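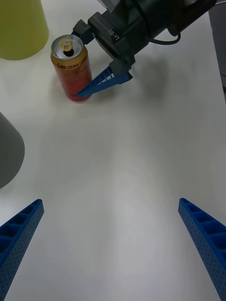

## Two-arm sorting: gallery

These pictures go with our write-up of the Kesora policy, trained and run at the Drisside lab. The task is small. Items on a white table go into one of two paper cups, gray or yellow-green, and either arm may do the work. The policy gets one view from each wrist and one fixed view of the whole table. It is never told which arm to use.

We trained on 1,461 teleoperated demonstrations, most of them recorded in August. Nearly 100 were dropped for dead time at the start.

The can picture is a wrist view. The other arm has a finger against the side of an opened Coke Zero can, and the arm carrying the camera keeps its own fingers spread. Cans were the hardest item in the set. From the wrist, the far side of a can is hidden by its own body, and an early version of the policy closed too soon. Adding the other wrist's view as an input fixed most of that. In the final test we ran 20 can trials, and 12 met our rule for a clean grasp: no sliding of the base before the lift.

The fixed view matters more for the cups. It is the only one that keeps both openings in sight while the arms move, and the policy leans on it when choosing a side. With that view masked, the arms often started toward the same cup and stopped short of each other.

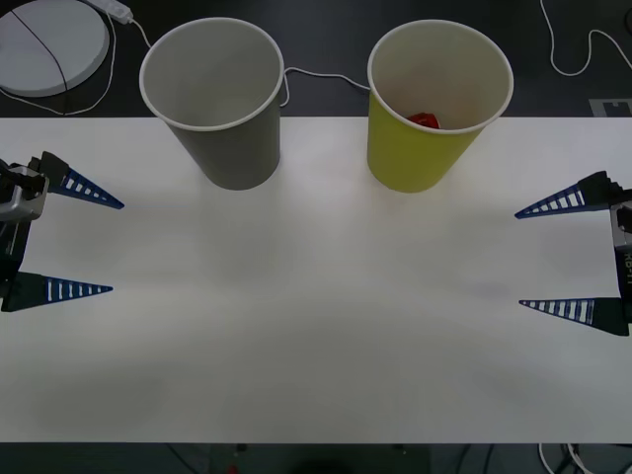 *Fixed view. Both grippers open, with a small red item in the yellow-green cup.*

Training settings and the full results table are in the Sultden report. The baseline we compare against is Pappas, retrained on the same demonstrations with the same three views.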